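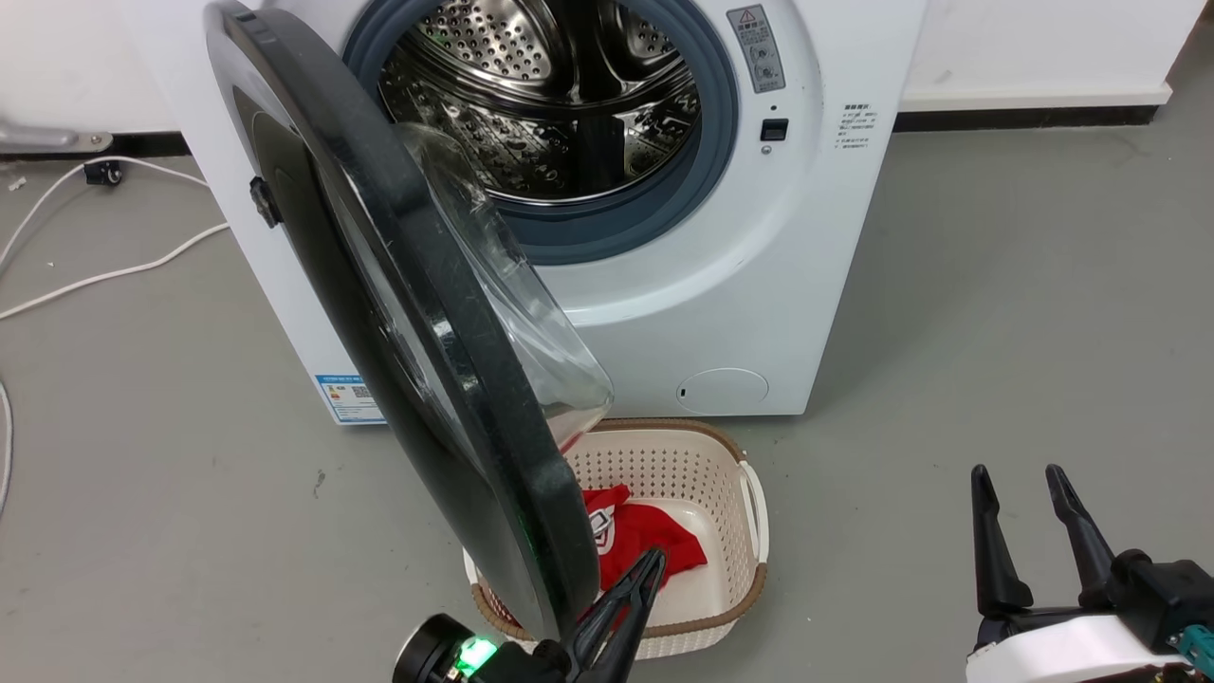
## Week 3: Hard water, soap and scum

OK, so last time we got as far as why water dissolves so much stuff. Today is what happens when the stuff it picks up is calcium and magnesium (my favorite topic in the whole course, so bear with me!).

Rain is pretty soft. Then it soaks through limestone and comes out carrying minerals. The wells at Prasbridge sit on a thick bed of it, and you'll see that in your lab samples. Skemport gets its water off granite, so it lathers like crazy.

**What soap does**

A soap molecule has a water-loving end and a grease-loving end. In hard water the calcium grabs the water-loving end and you get a gray solid – scum. Detergents have a different head group that calcium mostly leaves alone, plus builders that tie up the minerals first.

**Drum speed**

I always get asked about spinning, so: water leaves clothes through the holes in the drum because nothing pushes it inward. At 800 rpm you get a decent result. Go up to 2,000 and the force is a bit over six times bigger, as it goes with the square of the speed. Check that yourselves.

**For next time**

- Read chapter 2, skip the box on zeolites
- Bring your titration sheet, both sides filled in
- Problem 3 has a typo, it should say milligrams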